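Workshop Tips: Preparing and Maintaining a Willow Cricket Bat

Contents
Oiling
Knocking in
Replacing the grip
Small cracks
Storage between seasons

A new bat made from English willow is pressed at the factory, but in most cases the pressing does not make it ready for a hard ball. The work can be done at a kitchen table or a bench with a mallet, a soft rag, raw linseed oil and fine sandpaper. Bats sold with a clear protective face should not be oiled through the covering. Check the maker's tag before starting. 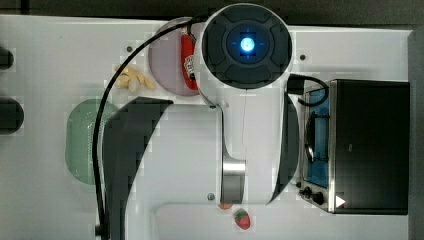 KALLBRIDGE, 01/08/2019

Oiling

Use raw linseed oil. Boiled linseed oil contains driers and sets too hard on the face. Pour a teaspoon onto a rag and wipe it over the face, edges, toe and back. Keep oil off the splice, the handle and any stickers. Lay the bat flat, face up, and leave it for 12 hours before wiping off what has not soaked in. Apply 2 light coats in total, with the same rest after each.

Do not stand an oiled bat on its toe. Oil runs down the grain and collects at the bottom, where it adds weight and softens the wood. Over-oiling is a more common fault than under-oiling, and it cannot be reversed.

Linseed rags can heat up and catch fire without a flame. Spread them flat outdoors to dry, or put them in a metal can filled with water and close the lid. Never leave them balled up in a trash can.

Knocking in

Start once the surface feels dry to the hand. A hardwood mallet such as the Grelport round-head is suitable. An old ball in a sock works, but the force is harder to control.

1. Begin in the middle of the face with light taps, close together. No single tap should leave a visible dent.
2. Work outward toward both edges and down toward the toe, keeping the same force.
3. Round the edges with glancing strokes at an angle. Do not hit the edge square on.
4. Do not strike the toe end, the splice or the back.
5. Raise the force gradually over several sessions until it is close to that of a firmly hit ball.

Allow 2,000 strokes for a full-size bat, divided into short sessions. When the mallet no longer marks the face at full force, take the bat to the nets and play short catches and soft drives with an old, good-quality ball. If seam marks appear, go back to the mallet.

A cover sheet can be fitted after this stage. Sand the face lightly along the grain, wipe off the dust, and smooth the sheet down from the center so that air is pushed to the edges.

Replacing the grip

Slit the old grip with a utility knife, cutting away from the hand, and peel it off. Check the string binding under it. Loose string should be glued down and left to dry before a new grip goes on. Dust the inside of the new grip with talcum powder, roll it onto a grip cone and push it down the handle. Finish with a turn of tape at the bottom. 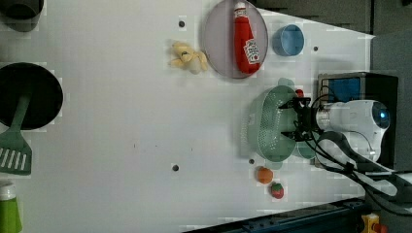
One reader writes that the grip on an Igwe short-handle bat kept sliding toward the splice in warm weather, even with tape, and asks whether glue should be used along the full length.

Full-length glue is not advised, as the grip will tear when it is next removed. Clean off all old powder, run one strip of double-sided tape down the back of the handle, and use much less talc. If the grip still moves, it is the wrong diameter for the handle.

Small cracks

Fine surface cracks on the face are normal. Sand them lightly and cover with fiber tape. A crack in the edge can be opened slightly, filled with wood glue, clamped between two padded blocks and left overnight before taping. Cracks that run into the splice, or a handle that creaks when flexed, need a bat maker.

Storage between seasons

Remove the bat from the kit bag in the fall. Wipe off dirt with a barely damp cloth and let the wood dry at room temperature. Keep it away from radiators, car trunks and unheated sheds. Relative humidity of 57 percent was the reading in the Saltdale equipment room last winter, and bats kept there came out in May without new splits.

Unfaced bats may be given one thin coat of oil before the first net session of the year.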